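Tableware and Storage, Late Summer

Published August 30, 2013

A small gallery from the kitchen corner at Jarnau, the shared house where Léonie Coste and I keep the crockery, baskets and shelves that get used for the summer lunches. Most of it was bought second-hand or passed on by relatives. Captions are mine, and Léonie has corrected the ones about the plates.

The kitchen has 11 metres of shelving along the back wall, put up by Aubert in February. Before that everything lived in crates and had to be lifted out one layer at a time. We still bring pieces to the long table when we want to sort them or decide what goes together.
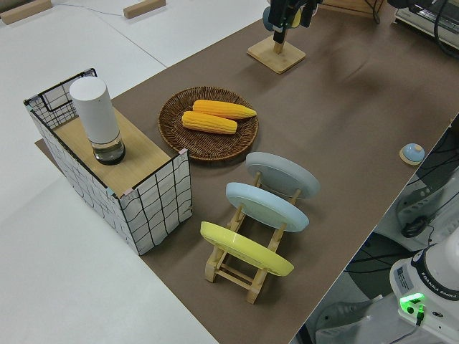 Plate racks are the thing we get asked about most. We have tried metal ones, and they marked the glaze on the older pieces, so we went back to wood. A slotted rack keeps each plate standing on its own, and you can pull out the lemon yellow one without touching the pale grey or the light blue behind it. Léonie would like a second yellow. I think one is enough with the corn, which sits better on the dark wicker plate anyway.

Storage box: wire grid with a white fabric cover, black hand-drawn checks, and a light wooden board for a lid. The board doubles as a shelf. The pink caps are at the top corners.

Wicker plate: dark brown, spiral weave, raised rim. Used for corn, bread and anything that doesn't drip. Brush it out afterwards and keep it out of the sink.

Brown mat: smooth, wipes down with a cloth. It stays on the table from the first lunch to the last.

The next lunch is for 30 people and we are short of serving bowls. If you have any to lend, leave them with Léonie, with your name on a bit of tape underneath.

Text and captions: Pascal Millet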